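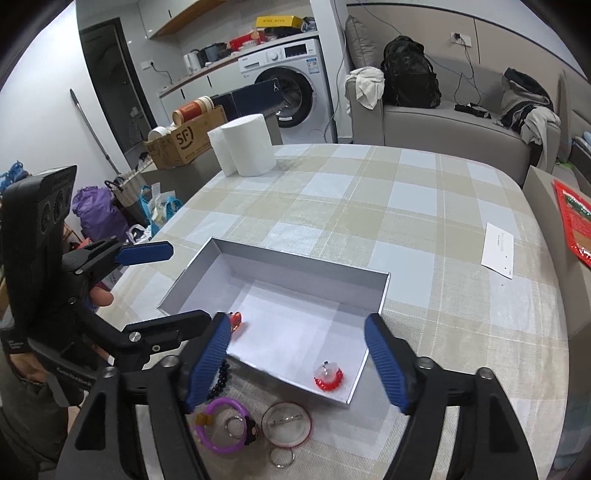 3.2. Soporte textil y lectura del motivo

El mantel doméstico de cuadros es un objeto poco estudiado pese a su presencia casi universal en las cocinas de la zona. En el corpus de Jurby predomina el cuadro de tonos apagados, con fondo claro y una o dos tintas frías, frente al rojo y blanco que la bibliografía suele dar por canónico. La Figura 1 ilustra bien esta familia cromática: beige, crema y azul pálido. Lo llamaremos en adelante grupo B (tonos mixtos). El grupo A reúne los bicolores de contraste alto; el C, los estampados no tejidos.

Figura 1. Mantel de cuadros del grupo B, en uso sobre mesa.

Muestra: 110 manteles, procedentes de dos localidades, Jurby y Drimitville. Se registró el ancho del cuadro, número de tintas, tipo de orillo y estado de conservación. Las piezas con más de 2 remiendos se anotaron aparte, ya que el remiendo altera la lectura del motivo (ver 3.4). Fichas rellenadas a mano en el domicilio, pasadas a limpio en junio. Faltan datos de orillo en varias piezas de Drimitville, dobladilladas de nuevo por sus dueñas.

El grupo B es mayoritario en Jurby. En Drimitville no tanto: allí el grupo A resiste, sobre todo en casas con comedor separado. Zacharopoulos propuso en su momento una explicación comercial, el cierre del almacén Bergeron y la entrada de género más barato desde Wostham. Nos parece plausible pero insuficiente. Las entrevistadas hablan de otra cosa: el cuadro claro "disimula menos la mancha pero alegra", el oscuro "es de diario". Es decir, hay un criterio de uso que el catálogo del almacén no recoge.

Conviene separar aqui mantel de diario y mantel de visita. El primero se lava mucho y pierde tinta, con lo cual un azul medio puede acabar clasificado como azul pálido. Para limitar el error se comparó siempre con el reverso del dobladillo, menos expuesto a la luz. Aun así, 20 piezas quedaron como dudosas y no entran en el recuento por tonos. Sí en el de anchos.

Sobre el precio: Iraklis Zacharopoulos, que nos cedió sus notas sobre Bergeron, recoge un pedido de 700 metros de tela de cuadros para una sola temporada. No consta el color. Tampoco sabemos si toda esa tela fue a mantelería o si parte se vendió para delantales y cortinas, uso bien documentado en Wostham. Queda pendiente cotejar los albaranes con las muestras de de tela conservadas. La relación entre ancho del cuadro y tamaño de la mesa se trata en el apartado 3.3.

Archivado en: Cultura material | Textil doméstico | Artículos

Contacto · Aviso legal · Volver arriba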